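Nirkar Cell: setup and maintenance card

By Natalia Cervantes
Jul 19, 2022

Last updated by Modupe Akinola, revision 29

This README is for the person who keeps the Nirkar cell in working order. Nirkar is our simulated two-arm table cell. It has no screws or grease, but it needs care in the same way as a metal one: joint zeros move after an update, gripper pads lose their friction values, and objects sink into the table. Please read the whole file before you change the config.

Contents of the package

- cell.yaml: arm bases, joint limits, table height
- grippers.yaml: finger opening, pad friction, contact stiffness
- objects/: 124 object models with mass and collision shape
- checks/: the start-up checks
- episodes/: 343 recorded episodes, all from the overhead view

Setup

Install the Garnent solver first and then the Follport object pack. If you do it in the other order, the pack will write its own contact settings and the arms will shake when they are at rest. Run checks/zero_pose before anything else. Both arms must hold still for the full check. If one arm drifts, do not correct it by hand in cell.yaml. Delete the cached pose and run the check again.

Overhead view check

Load the mixed table layout and render one picture from the overhead view. The black bands at top and bottom are part of the output format and they must stay, as the episode files expect the same shape. Look at the open gripper at the blue container, at both sides of the fingers, and make sure that no finger passes through the wall. 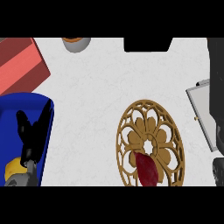 Overhead render, mixed table layout. Gripper with spread fingers at the blue container; gold trivet on the marble top.

The openwork trivet is the most difficult object in the pack. Its collision shape must keep the holes. When the shape is replaced by a simple disc, thin objects placed on it will float a little, and the grasp height becomes wrong. We had this fault in three releases before Modupe found the cause in the export script.

Repair of a gripper

1. Stop the episode recorder.
2. Restore grippers.yaml from the last good revision.
3. Set finger opening to maximum and close slowly, with no object.
4. Repeat with the Gallagher test block.
5. Write the result in the log, also when it is good.

Known problems

The right arm can report a false contact after a long run. A restart of the solver clears it. Shadows are sometimes missing in the first render after loading; render again.

Questions about episodes go to Natalia, and questions about the arms to Modupe.

This site uses cookies to remember your settings. Accept | Manage preferences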